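FOR IMMEDIATE RELEASE

Ganstead Public Library Opens Repair and Making Rooms to All County Residents

GANSTEAD, 19 January 2025. The Ganstead Public Library has opened its repair and making rooms to every resident of the county, ending a two-year period in which use was limited to cardholders living within the town. Registration is free and may be completed at the main desk or by telephone.
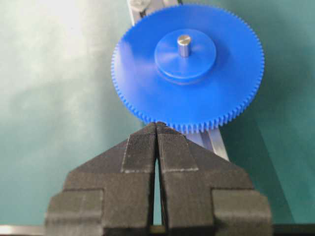
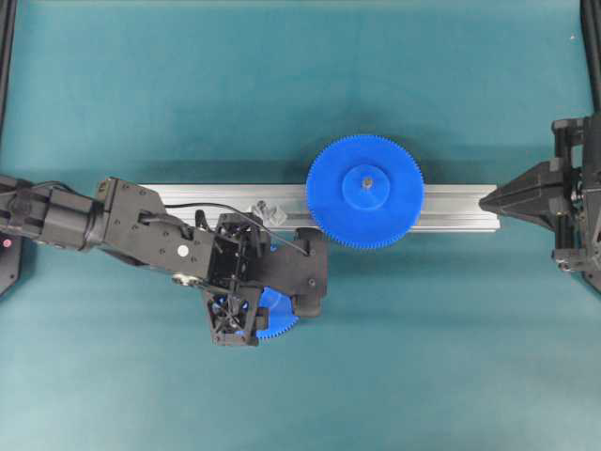
A blue plastic spur gear, shown in both photographs. Photos: Ganstead Public Library.

The rooms occupy the lower floor of the Ullholm Building, which the library has leased from the town since the former records office moved out. They include a sewing room, a bench room for small household repairs, and a quiet room for bookbinding and paper work. Basic hand tools are provided. Residents may bring their own materials or buy common supplies at cost.

Under the earlier rules, 348 people registered to use the rooms. The library has increased the number of places to 689 for the coming year and will keep a waiting list if that number is reached. Current users do not need to register again.

"Many of the people who asked about the rooms lived a few miles outside the town line, and we had to turn them away," said So-yul Ham, director of the Ganstead Public Library. "The board agreed that a service paid for in part by the county should be open to the county. We are pleased to be able to make that change."

Visitors under the age of 16 are welcome when accompanied by an adult. First-time users of the bench room must attend a short safety session, offered each morning the library is open. No session is required for the sewing or paper rooms.

The library will also expand its loan collection of household tools and equipment. The collection now holds 369 items, among them carpet cleaners, sewing machines, ladders, and canning kettles. Items may be borrowed for up to two weeks and renewed once, provided no other borrower has placed a hold. Late fees will not be charged, although borrowers remain responsible for lost or damaged items.

Funding for the wider program comes from the county's community services budget and from a grant made by the Song Fund, a local charitable trust that supports adult education. Condia, the firm that manages the Ullholm Building, has agreed to extend evening access to the lower floor at no added charge to the library.

The present arrangement will be reviewed in July, when the library board will consider opening hours and the number of places for the following year. Written comments from residents may be left at any service desk before that review.

The rooms are reached by the side entrance of the Ullholm Building, where there is a ramp and an elevator. Parking is available behind the building.

Media inquiries should be directed to the Office of the Director, Ganstead Public Library.

###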